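Glasses case

A glasses case, also called a spectacle case or eyeglasses case, is a small container used to protect a pair of spectacles when they are not being worn. Most are made to hold one pair with the arms folded. They are sold separately and are also commonly given away with new glasses by opticians, who often print the name of the shop on the lid or the inside.

Types

Cases are usually grouped as hard, semi-hard or soft.

A hard case has a rigid shell, generally of metal, moulded plastic or pressed board, covered on the outside with fabric, leather or an imitation of it. The clamshell form has a lid joined to the base along one long side by a hinge, often sprung so that it snaps shut. Other hard cases are closed with a magnet or a zip.

A semi-hard case keeps its shape but gives a little when pressed. Many sports and sunglasses cases are of this kind, and they tend to be deeper than those meant for reading glasses, as curved frames do not fold flat.

A soft case is a pouch or sleeve, open at one end or closed with a drawstring, a flap or a squeeze-top. It takes up little room in a pocket and guards against scratches, but does not stop the frame from being bent or crushed.

Lining

The inside of a hard case is normally lined with a soft material such as felt, velour or microfibre. Grit caught in the lining can mark the lenses, and for this reason makers advise shaking out the case and wiping it from time to time. A separate cleaning cloth is often kept inside, folded under or over the glasses.

Use in the home

At home the case is often left open on a table or desk, among pens, crockery and whatever else has been put down there, and serves as a fixed place for the glasses between wearings. People who wear glasses only for reading may keep several cases in different rooms. Others keep one by the bed and one in a bag.
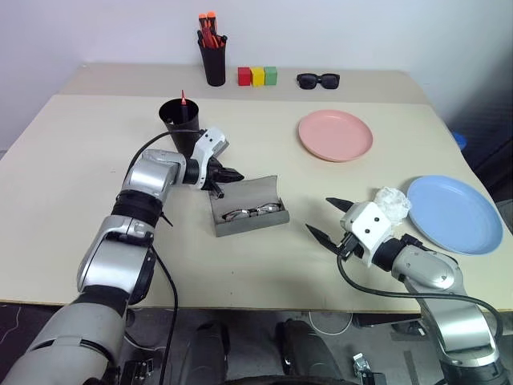

Which way up should glasses be placed in a case?

The arms are folded first, left then right on most frames, and the glasses are laid in so that the lenses do not press on the base or the lid. In a shallow clamshell case this usually means the folded arms go underneath and the front of the lenses faces upwards. If the lid has to be forced, the case is too small for the frame.

Sizes

There is no single standard size. Narrow cases suit small reading glasses with thin metal frames, while thick plastic frames need more height. Folding reading glasses, which bend at the bridge as well as at the arms, fit a case close to half the usual length.

Collecting

Older cases are collected, though less widely than spectacles themselves. The collection formed by Corina Lungu at Pridden holds 478 cases, most of them bearing the names of opticians. It includes 14 from the firm of Baxter, which supplied hard cases with a snap hinge, and 10 from Clurnska, known for cloth-covered sleeves. Two of the Clurnska sleeves still have their original cleaning cloths. The collection is shown each September — at other times of the year it can be seen by appointment.

See also

Spectacles
Lens cloth
Pencil case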